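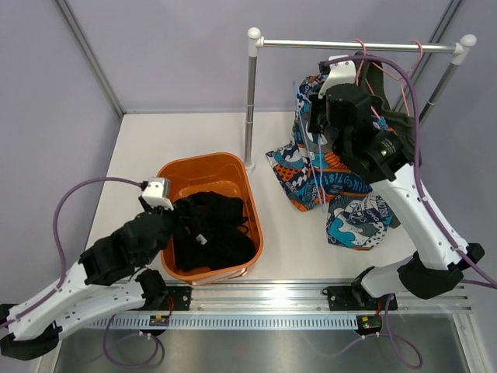
Black fabric in an orange plastic container, with a small white tag showing.

Call for participants: how households wash dark clothes

Avusia is looking for adults in the Flolley area to take part in a study of everyday laundry habits. We want to learn how people sort, wash and dry dark clothing at home, and how long they keep it before they throw it out or give it away. The study runs for 11 weeks, starting in April.

You do not need to know anything about fabric or washing machines. You can take part if you wash at home, in a shared laundry room or at a laundromat.

Who can take part

You must be 18 or older and do at least one load of laundry a week. At least part of that laundry should be black or dark clothing that you wear regularly. Only one person per household can join. We would especially like to hear from people who wash for children or for an older relative, and from people who work in a uniform.

You cannot take part if you send all your clothes out to be cleaned, or if you or someone you live with works for a company that makes detergent.

What you will do

At the start you fill in a survey of 27 questions about your home and your usual routine. You then pick four dark items you already own. Please choose things you expect to keep wearing, and leave out anything marked dry clean only.

Each time you wash one of the four, you write it down in a paper diary or on our web form. We ask for the water temperature setting, the detergent, what else was in the load and how the item was dried. An entry takes a couple of minutes. Wash the way you normally do – we are not looking for a correct answer.

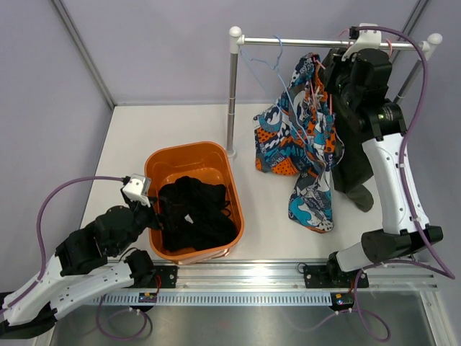
Black clothes in an orange container.

Twice during the study you bring your four items to our office on Ouellet Street. We measure the color and check the seams while you wait, and you take everything home the same day. Plan on an hour for each visit. There is free parking behind the building, and the number 11 bus stops across the street.

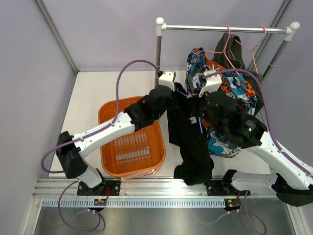

Payment

You get $100 on a prepaid card after the second visit. If you leave the study early but have made the first visit, you get $40. Bus fare is paid back at the front desk, so keep your ticket.

Your information

Your name and address are stored apart from your diary. The results will be published as a report with no names in it. Over 700 households took part in our earlier survey on drying and ironing, and the same privacy rules apply this time. You can leave the study whenever you like, and you do not have to say why.

How to sign up

Pick up a form at our office or at the Waris branch library. Include a phone number and the best time of day to reach you. Hanne Pesonen handles sign-ups and will call you back within a week. Questions about the visits or the measurements go to Tirta Ismail, who runs the study. Both can be reached through the front desk between 9 a.m. and 4 p.m.

Forms are accepted until all places are filled. After that we keep a waiting list – please tell us on the form if you do not want to be on it.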